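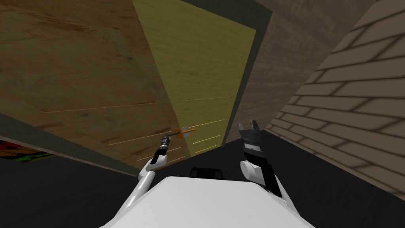 Rosalba Messina writes that she has never looked through a telescope and wants to know whether she would be out of her depth at an open evening. She would not. Most people who come have no background in astronomy, and the first talk assumes none.

Questions about the Plitambridge astronomy evenings

When do the evenings take place?
Every Wednesday from November until the clocks go forward. Doors open at 7pm and the talk starts at 7.30pm. Observing follows if the sky is clear and normally goes on until 10pm.

What happens if it is cloudy?
The talk still goes ahead. We then show recordings of earlier observing sessions and take questions. Tickets are not refunded for cloud, but you can use the same ticket again on one other evening that season.

How much does it cost?
Adults pay £6. Under-16s come in free with an adult. Please book online, as the room holds 30.

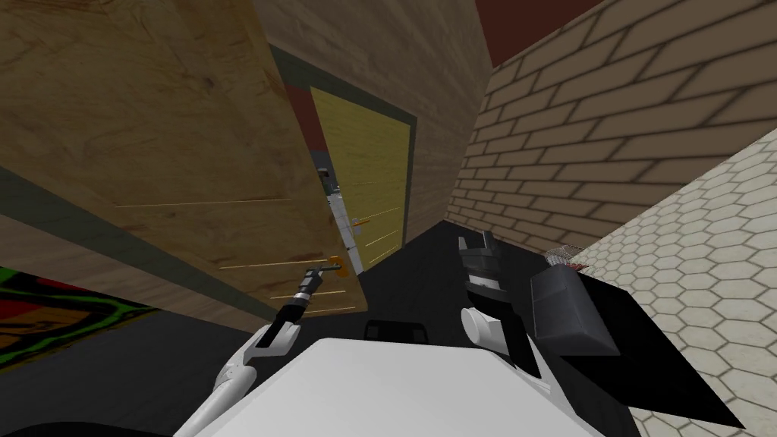

Doors open at 7pm.

What will I be able to see?
It depends on the month and the Moon. Jupiter and its four largest moons are easy to pick out when the planet is up. The Orion Nebula is good from midwinter. Faint galaxies are difficult from Plitambridge because of the street lighting, and when we do find one it looks like a grey smudge. The colours you see in published pictures come from long exposures and processing.

Which telescope do you use?
The main one is the Kulkarni reflector, which has a mirror 400 mm across. There are also two smaller refractors for the Moon and planets. You reach the Kulkarni eyepiece by a short set of steps. If you can't manage steps, ask for one of the refractors, which can be used sitting down.

Can I bring my own telescope?
Yes. Tell us when you book. Fasil Gudeta can help with setting up and aligning a mount, but please bring the manual if you still have it.

Is it suitable for children?
The talks are aimed at age 11 and over. Younger children are welcome, though they may find the wait for the eyepiece long.

What should I wear?
More than you think. The observing area is unheated and you will be standing still. Gloves and a hat are sensible even in March.

May I use a torch?
Red torches only. White light spoils night vision, and it takes roughly half an hour to come back. Please turn phone screens down as well.

Who gives the talks?
Asnakech Lemma covers the solar system and Kidus Worku covers stars and galaxies. The list of topics is put up at the start of each month.

Do you run trips to darker sites?
Twice a season we go to Anevthorpe, on the moor road past Moltitz. Places go first to people who have been to at least one Wednesday evening. You will need your own transport.

How do I get in touch?
Use the booking form and write "query" in the notes box. Abrehet Tufa answers messages on weekday mornings.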